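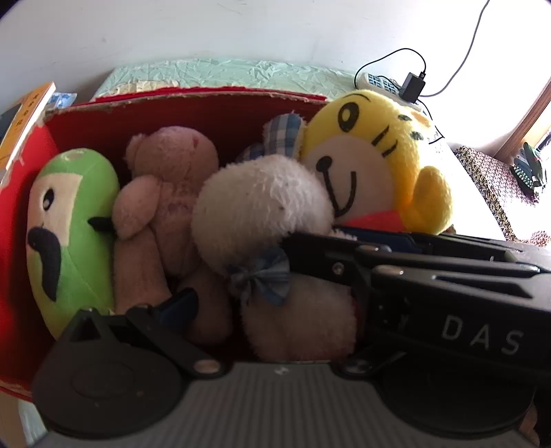

Galang handheld gripper – pre-session safety and method check
Site: Colloddale, back bench
Date: Sat 12 September
Checked by: Cameron Tautahi
Reason for check: Vestum wants the soft-object result signed off before it goes in the report. I have been asked to look at the kit and at how the result was got. Comments are mine.

SECTION A – HARDWARE

A1. Jaw hinges, screws tight and none missing
OK. Tightened both sides by a quarter turn. They had been passed as tight on the last sheet, so either they work loose or the last sheet was filled in from a chair.

A2. Grip pads clean and properly seated
OK with comment. The blue pads pick up fluff from the plush toys. Wipe between blocks. Grip on a fluffy pad and grip on a clean pad are two different conditions and the write-up treats them as one.

A3. Jaws open and close freely over full travel
OK.

A4. Pinch points understood by operator
OK. Operator could show me both without being prompted. Keep the other hand out of the box while the jaws are closing, including when a toy is stuck.

A5. Handle and wrist strain
Comment. Sessions run to 14 blocks with no set break. Two operators told me their wrists ache by the end. Put a break in after block 8. If that changes the numbers, I would like to know that too.

SECTION B – BENCH AND SURROUNDINGS

B1. Power strip away from the working area, nothing trailing across it
OK. The strip is behind the bench and the adapter lead goes up the wall. Leave it there.

B2. Bench covering secure
Not OK. The green sheet creases and creeps. Clip it down at the corners.

B3. Box sound, no staples or sharp edges
Comment. Red card box, back rim torn and ragged. No staples found. It won't hurt anyone, but a torn rim gives way when a toy is dragged over it and a whole rim doesn't. Replace the box or say in the method that it was torn. I'd replace it.

B4. Objects free of loose parts
OK. Checked bows, collars and stitching by hand. Nothing came away.

SECTION C – METHOD

C1. Task written down before the session
Partly. The sheet says "remove the named toy from a packed box". It does not say what packed means. Four plush toys wedged side by side is a fair test. The same four with room to fall over is a much easier one, and I found no rule that says which it should be.

C2. Success defined
Not OK. A pick counts as a success if the toy leaves the box. Nothing is said about a second toy coming out with it. With soft toys pressed together this is the thing most likely to go wrong – a jaw on the leg of one and the body of its neighbour – and under the present wording it scores full marks.

C3. Failed attempts kept
Not OK. The log has 2445 attempts. The summary uses 2000. I asked where the rest went and was told they were "bad takes". Some may well be. I want each one listed with a reason, written by a person who didn't do the take.

C4. Object order shuffled
Not OK. The yellow tiger is on the right in every session I looked at. It stands above the rim, so it is the easy one, and the operators know where it is without looking. Shuffle.

C5. Comparison fair
Doubtful. The Bretico baseline was run on hard objects in an open tray. Our runs are soft objects in a box. The report puts the two in one table with a bold number in our column. I can't see what that number tells anybody.

C6. Claim matches data
Not OK. The draft says the trained policy "handles deformable clutter". The data covers one box and one set of toys. Say that. It's a decent enough result at that size and I don't object to it.

SECTION D – OUTCOME

Hardware: passed for use.
Bench: passed once the sheet is clipped and the box dealt with.
Method: not passed. C2, C3, C4 and C6 to be fixed before I sign. C1 needs one clear sentence and a reference photo of how the box should be packed.

The policy may be as good as the draft says. I've no evidence that it isn't, but the attempts left out could move the success rate by up to 8 points and the draft gives no error bars at all.

Recheck: December, or sooner if the log is sorted out. Send me the full log, please, and leave the slides out of it.

C. Tautahi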